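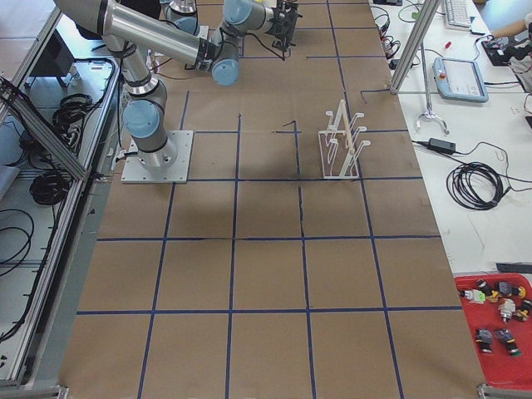 Grorkdale Street Tree Inventory
Data card and README, release 4

Last updated February 26, 2025
Maintained by Felicja Jakubowski and Shayne Sheehan

What is in this dataset

The inventory lists 743 trees growing along public streets in Grorkdale. Each row is one tree. Rows record the location, species, trunk size, general condition and the kind of ground the tree is planted in. Trees in private yards, parks and the cemetery are left out, even where their branches hang over the sidewalk.

Release 4 replaces all earlier releases. If you have release 3 on disk, do not merge the two. Tree IDs were reissued after the Delport Avenue renumbering, and old IDs now point to the wrong trees in several places. The file id_crosswalk.csv maps old IDs to new ones.

Files

trees.csv
One row per tree. Main table.

species.csv
Lookup table for species codes. There are 56 species or named hybrids.

streets.csv
Street names, segment codes and the direction in which each segment was walked.

removed.csv
Trees that appeared in an earlier release and are no longer standing. Kept for people who study losses over time. Not included in the 743.

id_crosswalk.csv
Old ID, new ID.

All files are UTF-8 with a header row. Fields are separated by commas. Street names contain accented letters (Szczepańska Lane is the usual one that breaks), so set the encoding by hand if your spreadsheet program guesses wrong.

Columns in trees.csv

tree_id: text, unique, starts with G
segment: matches streets.csv
side: N, S, E or W
lat, lon: decimal degrees
species_code: matches species.csv
dbh_in: trunk diameter in inches at 4.5 feet above the ground
stems: number of trunks at that height
condition: good, fair, poor, dead
site: lawn strip, sidewalk cutout, median, unpaved edge
wires: yes if there are overhead lines above the crown
notes: free text, often blank

How the data were collected

Both sides of every street were walked. Position was taken with a handheld receiver while standing on the street side of the trunk, so points tend to sit a little toward the road. Under heavy canopy the error can be large enough to put a tree on the wrong side of a narrow street. Use the side column when the map and the table disagree. The side column was written down in person.

Diameter was measured with a fabric tape. For trees with more than one stem, dbh_in is the largest stem only. Earlier releases added the stems together, and this makes the old lindens on Stalero Road look as if they shrank. They did not.

Species were identified from leaves and bark, and from buds where a street was walked in winter. Street segments done in June are the most reliable. Segments done in winter have a W in the notes field. Maples and elms from those segments should be treated with some caution below the genus level.

Condition is a judgment made from the ground. Good means a full crown and no large dead limbs. Fair means some dieback or old wounds. Poor means more than half the crown is missing or the trunk has a visible cavity. No tree was climbed, drilled or tapped. The condition column should not be used to decide whether a tree is safe.

Missing values

Blank means not recorded. Zero is never used for missing. If dbh_in is blank, the trunk could not be reached, usually on account of a fence or a hedge. If species_code is UNK, the tree was alive but could not be identified. Dead trees with no bark left are coded DEAD and have no species.

Known problems

The east end of Delport Avenue was under construction during the walk. The segment is marked incomplete in streets.csv, and trees there are undercounted.

Callery pear and a few other ornamental pears share one code, PYR. Splitting them is planned but not scheduled.

Two people did the condition ratings. Felicja rated the streets north of the creek and Shayne rated the streets south of it. On a set of streets that both of us walked, Shayne gave fair where Felicja gave good more often than the reverse. Please do not write up a north-south difference in tree health from this column alone.

The wires column does not separate power lines from phone lines.

Coordinates for the median on Stalero Road were copied from release 3 and not taken again.

Suggested uses

Species counts by street, planting plans, school projects, shade maps, allergy calendars. The tables are small enough to open in any spreadsheet program.

The inventory is not a survey of property lines. It does not say who owns a tree or who has to prune it. Those questions go to the town office.

Changes since release 3

New tree IDs
Stems column added
dbh_in now holds the largest stem only
Site type "planter" dropped and its trees moved to removed.csv, as the planters themselves were taken out
Spelling of Szczepańska Lane corrected in all files
Notes field cleaned of house numbers and residents' names

License and citation

Free to use, copy and change with credit. Please cite as: Jakubowski, F. and Sheehan, S., Grorkdale Street Tree Inventory, release 4.

Corrections

Send the tree ID, what is wrong and how you know. A photo of a leaf next to a ruler helps with species questions. Corrections are checked on foot before they go into the table, so small fixes may wait until the next release. Reports of fallen limbs should go to the town office and not to us.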